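Learning Library > Water > How a Toilet Flushes

Search all topics Go

How a Toilet Flushes

A toilet moves waste out of a building using water and gravity. Most home toilets have no motor and need no electricity. The flush depends on two main parts, the tank and the bowl, and on a bent passage between the bowl and the drain pipe.

The tank

The tank is the box at the back. It stores clean water until it is needed. The water sits higher than the bowl, so it will fall as soon as it is allowed to. Water that is held up high has stored energy. Scientists call this potential energy.

At the bottom of the tank is a hole covered by a rubber flap, called the flapper. The weight of the water presses the flapper down and keeps the hole sealed. A chain joins the flapper to the handle on the outside.
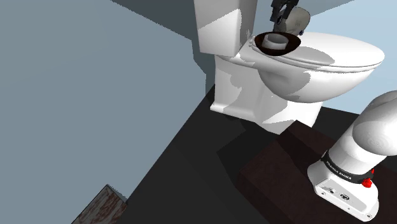 When the handle is pushed, the chain pulls the flapper up. Water rushes through the hole and into the bowl. The flapper is slightly hollow and holds some air, so it floats for a few seconds. When the tank is nearly empty, the flapper drops and covers the hole again.

The bowl and the trap

Water from the tank enters the bowl in two ways. Part of it runs through small holes under the rim and washes the sides. In many toilets, the rest comes out of a larger hole near the bottom, called the jet.

Behind the bowl is a curved passage called the trap. It goes up, over a bend, and then down to the drain. Between flushes, water stays in the bowl and in the first part of the trap. This water blocks the passage so that smelly gas from the sewer cannot come back into the room.

If you pour one small cup of water into a toilet bowl, nothing much happens. The extra water spills over the bend and trickles away. A flush sends in a lot of water quickly. The trap fills completely, and the water going down the far side pulls the rest along behind it. This is called a siphon. It stops when air gets into the passage, often with a gurgle.

Filling up again

Inside the tank is a float. It rides on the surface of the water. When the tank empties, the float goes down and opens a valve, and fresh water flows in from the supply pipe. As the water rises, the float rises too. At the right height the valve closes.

A thin tube also sends a little water to the bowl during this time. It replaces the water that the siphon pulled out. A wider pipe, the overflow tube, stands in the middle of the tank. If the valve fails to close, extra water drains through this tube into the bowl and does not spill on the floor.

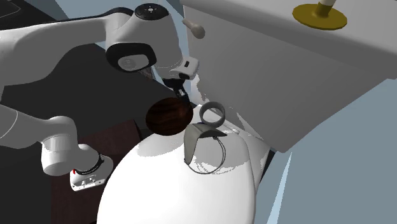 A toilet in a bathroom. The bowl leads to the trap.

Where the water goes

The drain pipe slopes downward. In the town of Nakuvis, each house pipe joins a larger pipe under the street, and these join the main sewer. The main sewer carries the water to the Cestano treatment plant. There, screens catch large objects. The water then rests in wide tanks so that solid bits can sink. Next, tiny living things called bacteria eat much of the waste that is left. The cleaned water is tested before it goes to the river.

The plant serves 3,000 homes. Workers empty the screens every morning at 10. Wipes, cotton swabs, and dental floss do not break apart in water the way toilet paper does, and they can block pipes long before they reach a screen.

Try it: test for a leak

You will need food coloring and an adult to lift the tank lid.

1. Put a few drops of coloring into the tank.
2. Do not flush. Wait half an hour.
3. Look at the water in the bowl.

If the bowl water has changed color, the flapper is leaking. It may be worn, or the chain may be caught under it. Flush when you have finished.

Words to know

Flapper: the rubber cover over the hole in the tank.
Float: a part that rises and falls with the water and controls the valve.
Siphon: a flow that pulls liquid up over a bend and down the other side.
Trap: the curved passage that holds water and blocks sewer gas.

Written by Juniper Obi

Last updated: December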